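Buying a small commercial lot with a shared driveway, what should I ask before I sign?

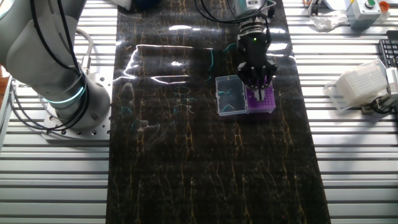 Posted by Lenka Zelenák in Land & Commercial Property, 4/8/26

Hi everyone, and thank you in advance for reading, I know I go on a bit! My husband and I have been looking for a place to move our upholstery business for a long while now, and we finally found a piece of land we like. It's 2 acres on the Prurkham side of Bondmont, part of a bigger parcel the owner is selling off in pieces. The listing says "mixed use, all utilities available," and the price is $185,000, a little more than we wanted to spend but still doable if there are no nasty surprises.

What worries me is the driveway. Our piece doesn't have its own way out to the highway. You come in over the front tract (still for sale, and it could end up being anything, a gas station or a dentist) and the agent told us there "will be an easement." I asked to see it and she said it gets written up at closing. She has been very kind and I don't think she's hiding anything, but it makes me uneasy to sign a contract when the only road to my front door is a promise. Is this normal? And does "available" mean the water and sewer are already on our piece, or just somewhere nearby? We'd want delivery trucks coming in a couple of times a week, if that matters.

karakaya_dirt
Hi Lenka, congratulations on finding something, that's half the battle these days. I bought a back tract much like yours when we moved the nursery out past Idlow, so let me tell you how it went for us.

Creating the easement at closing is pretty common when one owner is splitting up a big parcel, so I wouldn't take it as a bad sign. But you want the actual wording attached to your purchase contract before you sign, along with a survey drawing that shows exactly where it runs. Read it slowly, with a cup of coffee, and then have a real estate attorney read it too. Look for how wide it is (ours was wide enough for cars and a misery for anything with a trailer), whether it allows business traffic and trucks, whether it covers utility lines as well as driving, and who pays for paving, potholes and snow. You also want it recorded with the county and written so it stays with the land, so that whoever buys the front piece is stuck with it just the same as the seller is now. Ask whether the front owner is allowed to move it, too. Ours had a line about that buried on page 11 and I very nearly missed it.

As for "available," oh boy. In my case it meant the sewer main was across the road, and getting it to my building was my problem and my money. Call the water and sewer office yourself with the parcel number. Ask where the nearest connection is, what the tap fees are, and whether they have capacity set aside for that property or you have to apply. The lady I spoke to was lovely and emailed me a map the same afternoon.

Best of luck, and do come back and tell us how it goes!

Pop_Wendell
get a lawyer. also check the zoning yourself, "mixed use" can mean anything depending on the town

two_barns_marcy
I agree with everything karakaya_dirt wrote, and I'd just add that you should ask for a long enough inspection period in the contract to get all those calls made, with your deposit refundable the whole time. Sellers of bigger parcels are usually used to it. If the title company finds a mortgage on the front tract, have your attorney look at that too, because the lender may need to sign off on the easement. My cousin skipped that step and had a long, unhappy summer over it.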